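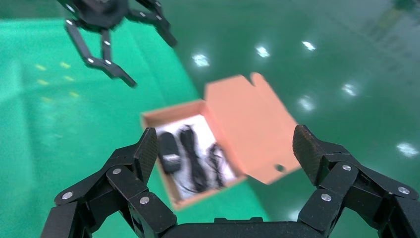
Inicio > Cuadernos de taller > Línea Jerkier

Buscar en el cuaderno... Buscar

Objeto de la entrada: reparto de tareas en el puesto de embalaje de accesorios tras la incorporación de los dos brazos. La preparación de cajas y hojas de instrucciones continúa a cargo del personal de Virano.

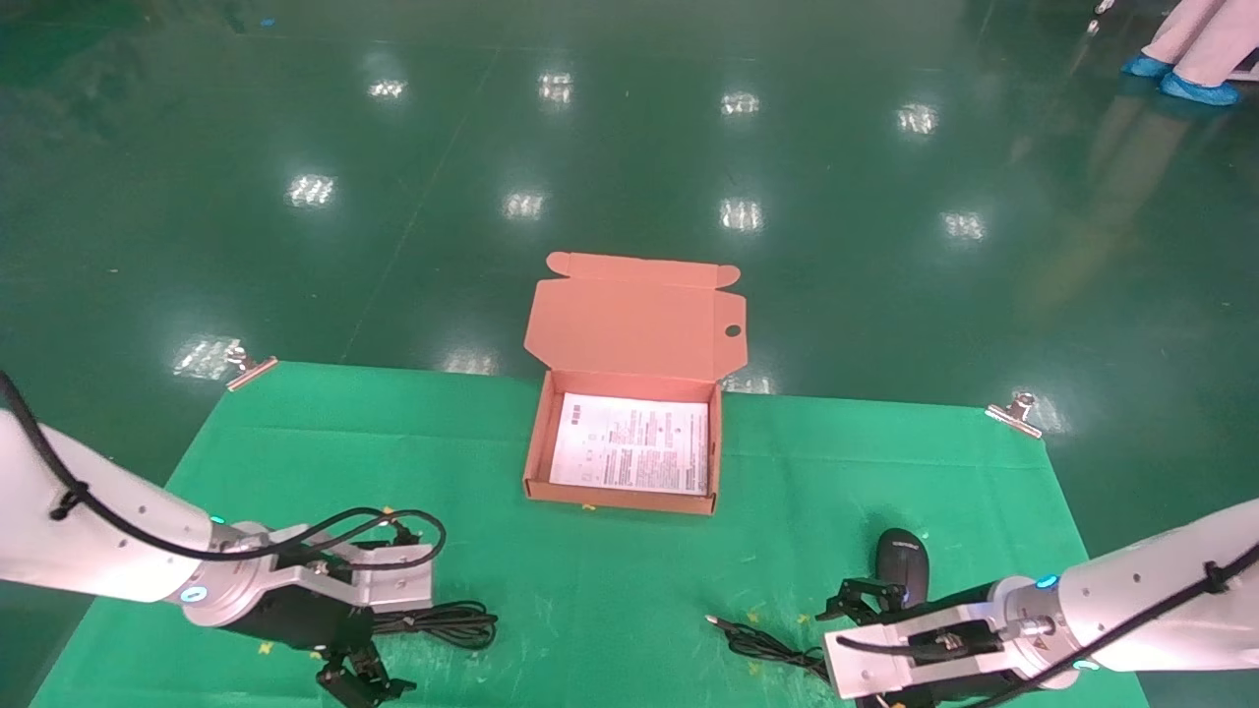 02/09/2021 | Redacción: equipo de taller, Jillen

El ratón sigue siendo la referencia más delicada, por el cable. Las operarias del turno solicitan conservar la revisión final - petición que se considera razonable - y rotar cada 2 horas. Queda pendiente fijar quién autoriza la parada de los brazos. 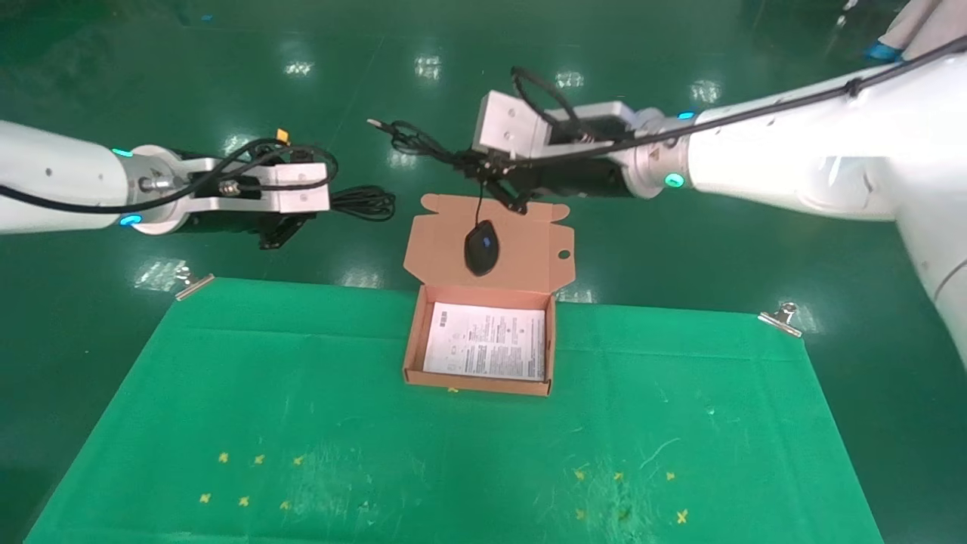 Acuerdos provisionales

Se mantiene el lote de 200 cajas. La formación iniciada en junio se amplía a 22 horas por persona. Consultar a Ozoliņš sobre el calzado cubierto en la zona verde.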